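From: Mutua Kashindye
To: basketry list
Date: 11 April 2019
Subject: Re: [weavers] Oval bases that twist

Idrisa Lyimo wrote:
> My third oval from the Biwott pattern has the same problem as
> the first two. When I put it on the table it stands on two
> corners and rocks. I soaked the sticks overnight and I did the
> pairing very tight, as the pattern says. Is it the willow, or is
> it me? Also, does somebody know if Drilthorpe still sells the
> short bundles? Their page shows only the long ones.

Dear Idrisa, dear all,

I had this same trouble for a whole winter, so I will write what helped me. Maybe others on the list do it in another way and I would like to read it.

First, it is probably not the willow. An oval base wants to twist because pairing always pulls in one direction. On a round base the pull is shared equally on all sides, but on an oval you have the two long sides, and there the pull adds up. The tighter you weave, the more it turns. So when the pattern says "very tight", I think this is bad advice for the long sides. Tight at the ends, yes.

What I do now is to change the direction of the twist. I weave 3 rounds with normal pairing, and then 3 rounds with reverse pairing, where the weaver goes under the other one and not over. It looks a little like a small arrow where the two meet. Some people find this ugly, but it is on the bottom of the basket and I like it.

The second thing is the base sticks. In the Biwott pattern the long sticks are the same thickness as the short ones. I take thicker ones for the long direction and I put the two outside ones close together, as a pair.

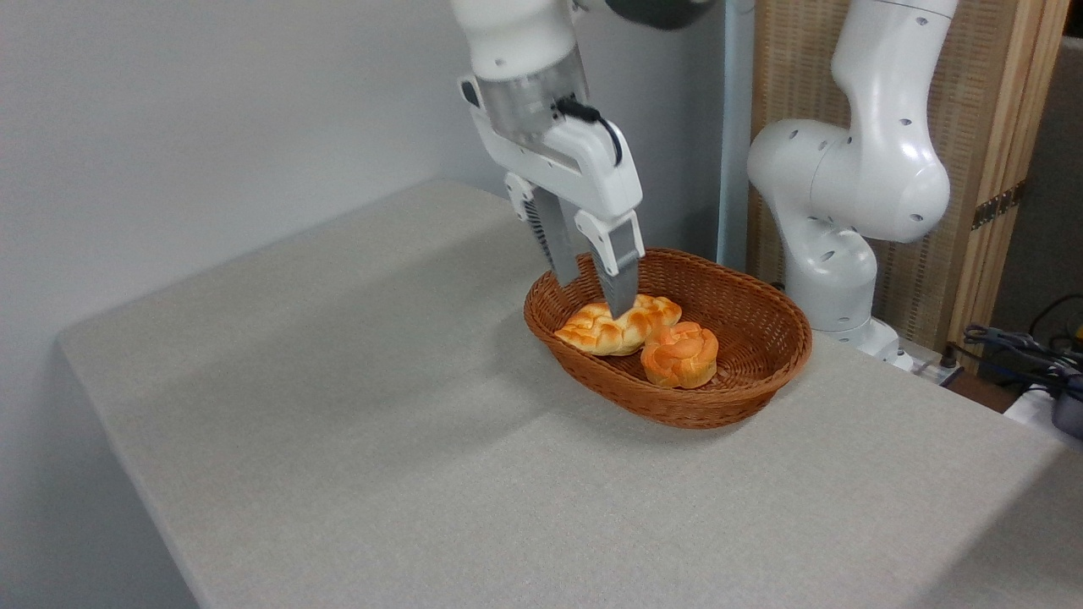

After the base is finished I leave it one night under a flat board with a heavy pot on it, and only then I put in the side stakes. If it still rocks in the morning, I bend it over my knee against the twist, slowly. A small hollow in the middle of the base also helps, so it stands on its border.

About Drilthorpe: I wrote to them in July and they answered that the short bundles are sold only by telephone, item 715. I do not know if it is still so. The Flemness willow is also good for bases but it needs longer soaking.

Please tell us how number four goes.

Greetings,
Mutua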